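How do I get a dull finish on a painted desktop without it going patchy?
Posted 15/03/2025 by Ratree Boonchu

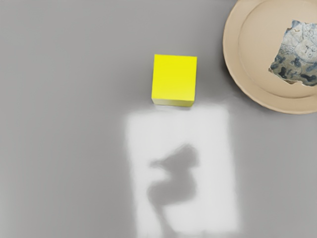
Matte gray top with a small yellow block on it.

I have an old desk I want to paint a flat medium gray. I did a test board in October and hated it. The color was fine, but wherever my forearm rested the paint turned shiny within weeks, and a coffee mug left a ring that would not wash out. The board had one coat of primer and two coats of flat wall paint left over from the hallway. No topcoat.

The desk was varnished at some point. I have sanded the top with 100 grit and it still looks a little glossy in the corners. I work on it every day, so I can leave it alone for a week at most. Do I need a clear coat, and will a clear coat ruin the flat look? The guy at the paint counter in Clutville told me to use floor paint, but they only had it in satin.

Kamolrat
Flat wall paint is your problem. It is soft and it burnishes when you rub it, so it was always going to go shiny under your arms. Use a cabinet or trim enamel in the lowest sheen you can get, then a water-based clear coat marked matte. It will come out slightly less dull than bare flat paint, but you have to look for it.

Before any of that, finish the sanding. Glossy corners mean varnish the primer won't grip well. Go over them again by hand, wipe the whole top with a damp rag, let it dry, and use a bonding primer. Sand lightly between coats with a fine sponge.

Stir the matte clear, don't shake it. The stuff that makes it dull sinks to the bottom of the can, and if you pour off the top you get shiny streaks. Stir again halfway through. I use a foam roller, work the long way, and leave it alone once it starts to set. Going back over it is how you get patches.

A week is tight. Mine felt dry the same day but a keyboard stuck to it on day three. I would keep mugs off it for 30 days or use a coaster.

Trorkell
just get a desk mat. I paid 19 dollars for one and never painted mine

Caltach
Agree with Kamolrat on the enamel. One addition: check your work with a lamp held low at one side of the desk. Under a ceiling light you will miss roller marks and then find them the first sunny morning. Also paint the underside of the front edge, your knees will find it if you don't.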